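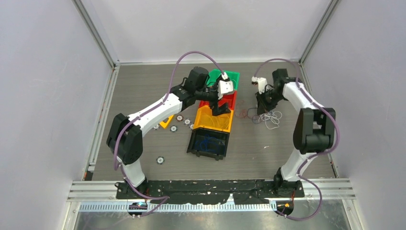 Teaching Two Arms to Sort Small Parts
Project report, Tramthorpe robotics lab course
Project name: Flakska

1. Goal

Our goal was to collect enough examples of a sorting task to train a policy on it. The task is to clear a table of small parts and put each kind in its own bin. We did the collecting ourselves and passed the data to the Pap group, who trained the model. This report covers only the collecting.

2. Setup

Both arms are mounted on the same plate along the front edge of the table, one at each end. The bins go in a line down the middle, running from back to front, in the order green, red, orange-yellow, black. We kept that order for every episode. The walls of the cell are plain, and we left them that way so the background would stay the same.

The parts were small round discs, a yellow plastic piece, and thin wires in several colors. Wires could be loose on the table or already in a bin at the start. The orange-yellow and black bins have open front lips, so we used those two for wires.

3. Collecting

One student drove the arms and a second student reset the table and kept the log. We traded places after every 5 episodes. Each episode started with the parts scattered by hand and ended when the driver pressed the stop pedal. Episodes were saved with the Inosari recorder, which writes joint angles, gripper opening and video to one folder.

We planned 1,000 episodes and finished them in December, later than we wanted. The first batch had to be thrown out. The clock on one arm's computer was behind the other and the motions did not line up with the video. After that we checked the clocks at the start of each session.

4. What counted as a good example

We kept an episode if every part ended in the right bin and neither arm touched the other. A dropped part was fine if the driver picked it up again. We marked those episodes "recovery" in the log. The Pap group asked us to keep them in.

Each episode was reviewed by 2 people. If they disagreed, it was left out.

5. Problems

Wires were the hardest part. A loose tangle does not come up in one piece, and a driver would often lift one end and leave the rest. We tried 3 ways of grabbing them. Pinching near the middle of the tangle and lifting slowly gave us the fewest retries.

Discs lying close to a bin were also slow, since the fingers hit the bin wall before they closed. We started pushing the disc away from the bin first.

The cables on the arms need slack at the wrist. When we tied them too short, the last joint could not turn all the way.

6. Next steps

Change the bin order between episodes. Record more starts with wires on the left side of the table, where we have very few. Write the reset steps on a card for the next group.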